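About Pamus

Pamus writes working rules for home robots and for the people who teach them. We started in Minham with one written procedure and now keep 288 of them, covering kitchens, laundry, storage and shared living rooms. Robot makers and service firms use them as a common starting point.

Our rules begin with tasks as people do them at home. We work in lived-in rooms, and the sofa is left the way the household keeps it.
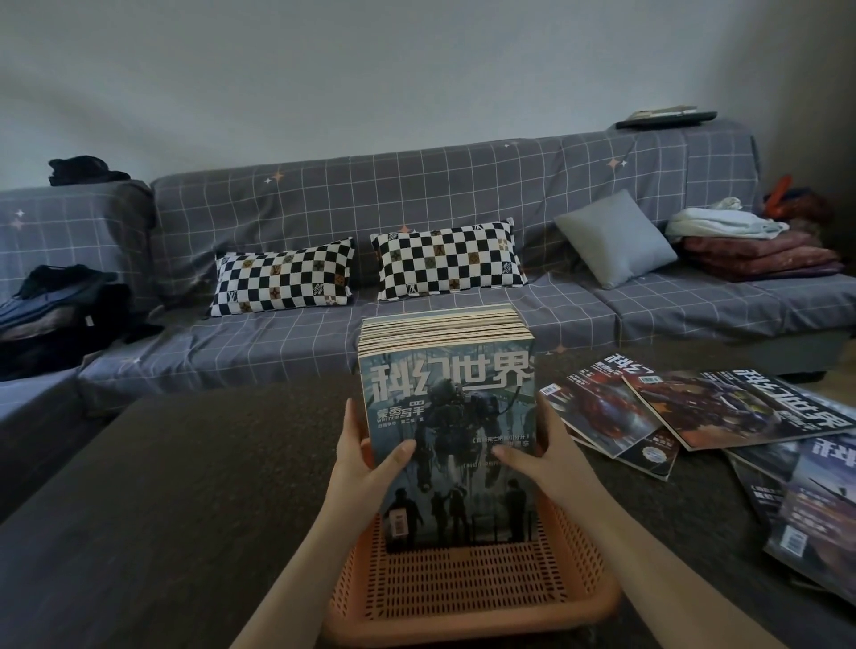
Magazines and an orange basket, storage procedure

Each procedure names the objects, the container and the point where the task counts as done. For paper goods, the rule is two hands on the item until it is supported from below. Covers and page edges must not be bent to make things fit. Nothing else in the room is moved unless the procedure says so.

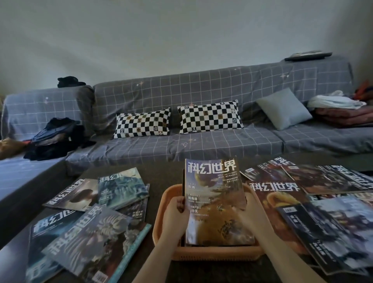
Pamus Rulebook, Issue 8, p. 12

Glossy covers like those of 科幻世界 slide over each other easily, so our storage rules treat a fanned group and a squared stack as separate cases. A robot that handles one well still has to be checked on the other. We publish the checks with the rules — a rule without a check is returned to its author.

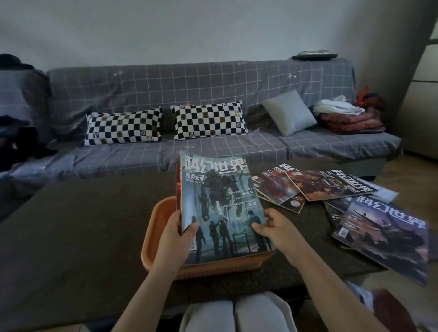 El Idrissi wrote to us from Arivberg that the two-hand rule is too strict for single issues, and that a one-hand grip should be allowed when the basket is half full or more. The comment is open for replies until April.

Comments on any procedure can be sent to the Minham office, P.O. Box 2812. Please give the procedure number and the issue you are working from.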